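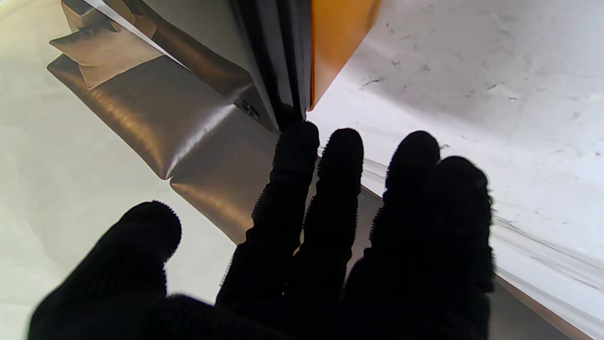 Third set of knit covers on our packing cell hand now and these are the first ones I'd buy again. Esteck glove covers, black, sold in packs of 2, ordered through Dankwa. The hand does bin work all day, lots of padded mailers and cardboard, and bare fingertips just skated off the mailers. With the cover on, the ribbed knit gets fuzzy along the edges of the fingers pretty fast, you can see it with the hand up by that puffy brown-gray mailer. Doesn't seem to hurt grip any. I'd worry more if it went smooth.

Fitting. Power off, hand parked open, fingers up. Roll the cuff down first like a sock, then start with the short outside finger and work accross. Do NOT pull from the tips, I tore one that way on day one. Seat every tip all the way or you get a little empty nub of knit that folds over when it closes. Took me 63 minutes the first time with the manual open, much less now. Cuff strap is fiddly. Bring a small zip tie.

After fitting, re-zero the fingers. The instruction sheet skips this completely, one star off right there. The knit adds thickness so the old close position squeezes too hard and you get current warnings. I backed the grip force down from 90 to 77 percent on our controller and the warnings quit. Your numbers will be different.

Cleaning: lint roller at end of shift, cold hand wash on Sunday, air dry flat. Tried the dryer once, came out fitting nobody. Keep the second one in the pack clean so the cell isnt sitting there waiting on laundry.

Compared to the Mikamell covers we had before, these are thicker at the tips and the finger seams don't ride around. Mikamell was easier to get on, I'll give them that. The Astmont ones were slick, sent them back.

Cons: black only, so dirt and worn spots are hard to see on the palm, check with a flashlight. No spare strap. Sizing chart is useless, measure the widest finger and go up one.

4 out of 5. Reordering in July.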